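Sizing a Water Softener for Brornside

The softening plant at Brornside went into service in February with two resin vessels, one on duty and one regenerating. The lead process engineer at Bilik, the firm that designed it, spoke to us on 4/22/22 about how the vessels were sized.

"The starting point is hardness times flow," the engineer said. "Peak flow is a separate check — it sets the diameter of the vessel and has little to do with the resin volume."

Each vessel is rated for 3667 gallons between regenerations. Bilik set the control valve to start at 2000, which leaves a margin for swings in the well water.
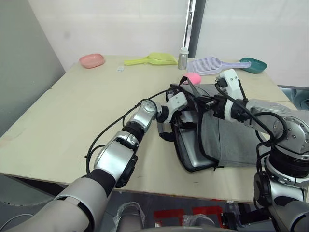
What happens if regeneration starts too late?

Hardness leaks through, slowly at first and then quickly. "The meter will not catch it, as it only reads volume," the engineer said. "You need a hardness test on the outlet."

Salt is delivered by Mumska in 600-pound lots. The engineer prefers pellets to rock salt, which leaves more sediment in the brine tank. The valves came from Vlachopoulos and are rebuilt on site; seals and spacers are kept in stock.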